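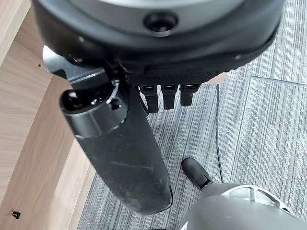

Une lectrice nous écrit que les dalles de moquette se valent toutes et que seul le prix au carton compte. Après un hiver avec les Trandeck de Bralholm, je ne partage pas cet avis.

Test : dalles Trandeck, série bureau
Par la rédaction de Plovness - mars

Les dalles arrivent par cartons de 19. J'en ai posé 100 dans un local professionnel, sur un ancien lino bien dégraissé. La découpe se fait au cutter, par l'envers, avec une règle métallique. Il faut changer de lame souvent : le dossier est dense et émousse vite le tranchant.

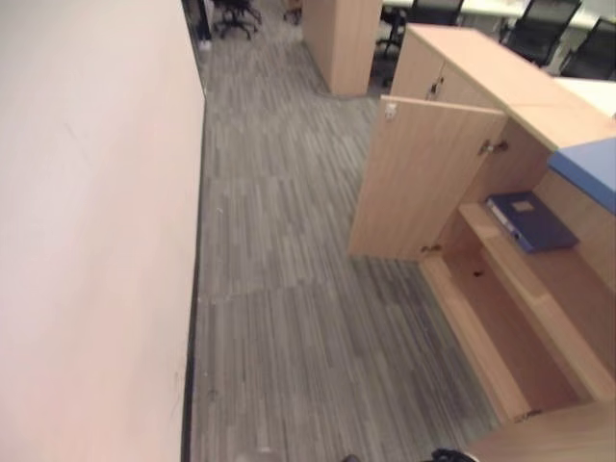 Moquette à rayures grises posée dans le sens du couloir.

La fiche conseille la colle poissante Cozma. Elle tient bien, mais le pot est cher et le temps de gommage annoncé est trop court par temps humide. Les coins de deux dalles ont rebiqué près de l'entrée, je les ai recollés.
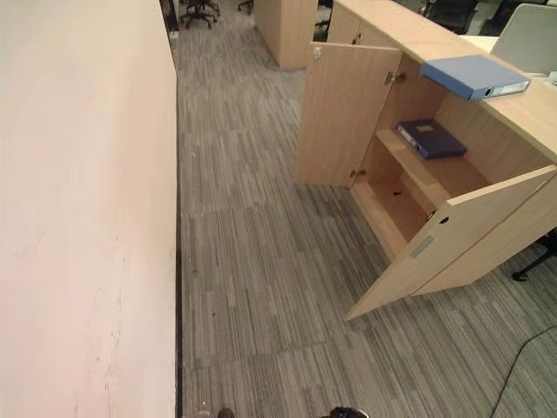
Côté entretien, un aspirateur ordinaire suffit. Le café part à l'eau tiède si l'on tamponne tout de suite, l'encre non. Sous les chaises à roulettes, la fibre s'est un peu couchée - rien de grave pour l'instant.

Budget total : 900 euros avec la colle, 800 sans. Correct pour cette épaisseur. Je retire un point pour la notice, mal traduite.

Note : 7/10

Dernière mise à jour : avril

À lire aussi
Colle Cozma : quel pot choisir
Plinthes souples ou rigides
Bralholm, la gamme escalier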